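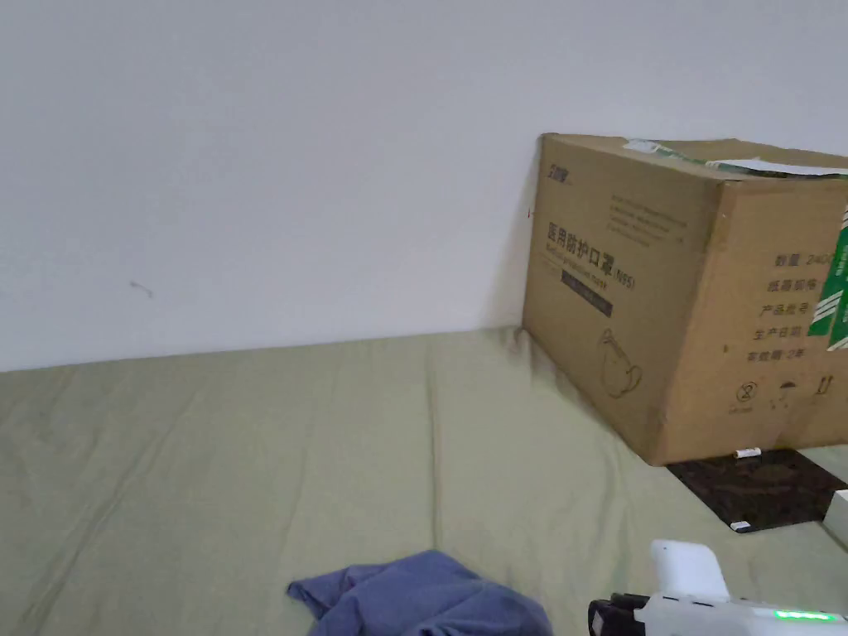
Figure 3. Cardboard box on pale green fabric, against a white wall.

4.2 Where the backup codes went

We now turn to the part of the study we most looked forward to. Each of the 80 participants turned on two-step login for their Prarnitis account during the first session and was given a sheet of 10 single-use backup codes. They were told to keep the codes "somewhere you can get to if your phone is gone." We gave no other advice. At the second session, 8 weeks later, we asked each person to log in without a phone, using one of the codes, and then to talk us through how they had found it.

The answers were wonderfully varied, far more so than in our pilot at Plandthorpe. People had printed the sheet and taped it inside a cookbook, copied single codes onto the backs of loyalty cards, or split the list between two drawers in different homes. One participant had hidden the codes in a contacts entry under the name of a dentist who had retired. We had expected the screenshot to be the most common choice, and it was, but we had not expected so many people to see the problem with it before we said a word. "It's on the phone I'm supposed to have lost," one said, already laughing as she sat down.

Paweena Phuthong and Emiliano Campos coded the interviews separately, working from the scheme in Section 3.4, and settled differences by discussion. Their main addition to that scheme is a split between codes that were stored and codes that were placed. A stored code sits in a spot the person already uses for important things, such as a folder of tax papers or a password manager. A placed code sits wherever it was put down on the first day. The split sounds small, but it proved very useful to us in reading the transcripts. People with stored codes described a route ("I went to the folder, it was behind the passport"), while people with placed codes described a search, often a long one, and often with other members of the household joining in.

We find this exciting for a simple reason: the route is something a login page could help with. At present the Prarnitis page shows the codes, offers a download button, and moves on. It never asks where the codes are going. Aisling Hayes suggested adding one optional question at that point – "Where will you look for these?" – with the answer sent back as a reminder the next time the person signs in from a new device.
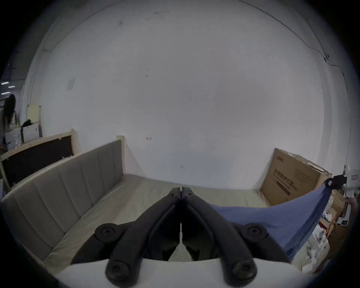
There are obvious risks in doing this. A reminder that says "blue folder, top shelf" is worth something to anyone who shares the home, and for some people the person to worry about is exactly the one who shares the home. We discussed this at length with Amnuay Luangrath, who ran the Budham sessions, and we agree with him that the reminder should be off by default and should never be sent by email. A weaker form, in which the page shows the person their own answer once and then throws it away, may keep much of the benefit. Simply being asked seems to turn placing into storing, at least for the few participants who told us they had asked themselves the same question.

The server logs support the interviews in one respect. Of the 500 failed attempts we looked at by hand, many were real codes that had been typed with a mistake, and the letter O and the digit 0 were the usual culprits. Wiroj Phetsri has since rebuilt the code generator without either character, and we are very keen to see what that does to the failure rate. Handwritten copies had suffered most. One participant had neatly written out all 10 codes in joined-up script, and could read none of them back.

We did not ask participants whether they had shown the codes to anyone, following the ethics review at Ó Gríofa, though several brought it up on their own. Those remarks are reported in Section 4.3, together with the results for shared family accounts.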